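How do I get white rubber soles clean again on canvas slip-ons?

Posted by Áine Hennessy

Okay so I have a pair of canvas slip-ons I wear pretty much every day, and the rubber part has gone dingy. The canvas is fine! I vacuum and wipe it down and it looks great. It's the white part that bugs me. I've tried dish soap and an old toothbrush and got maybe half of it off, and then my sister told me to throw them in the washer and I chickened out. I wear them to work at a garden center over in Edow, so there's always potting soil involved. I don't want to spend 16 bucks on a fancy cleaner if something under the sink will do. Has anyone washed theirs in the machine and had them come out the same size?

Noonan

I went through this in February with mine, so I'll tell you what I did. Baking soda and a little white vinegar, mixed to a paste, on a toothbrush. Let it sit maybe half an hour, scrub, wipe with a damp rag. Do NOT let it dry on dark canvas, it leaves a chalky ring and you'll be dabbing at it all evening (ask me how I know).
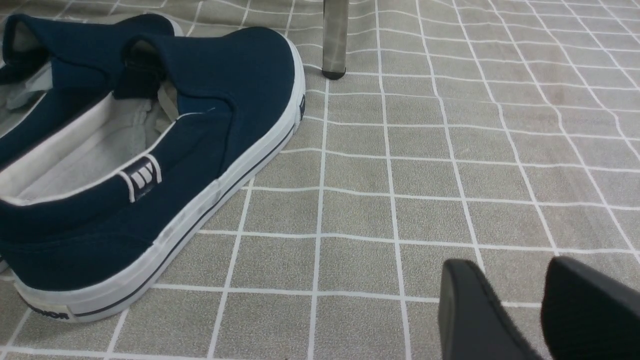 Machine washing scares me too, mostly on account of the glue. I did it once with an old pair, cold and gentle in a pillowcase, and they held up, but the insoles curled like potato chips. On navy ones like these I'd stay by hand and go easy where the rubber meets the canvas, especially with a thin stripe running along the sole, in case it's only painted on. Gray smudges along the side of the rubber are usually the easy kind anyway. Try a pencil eraser first, seriously! Whatever's left after that gets the paste.

Fukemholm

melamine sponge. done. 2 for a dollar at my store

Zident

The sponge works but it's basically very fine sandpaper, so light pressure or you'll dull the rubber. I used some 800 grit wet sandpaper on a deep scuff once and it came out okay, but I wouldn't start there. Also stuff them with paper towels and dry them in the shade. Mine sat in a sunny window and the soles went yellow, and I never did get that out.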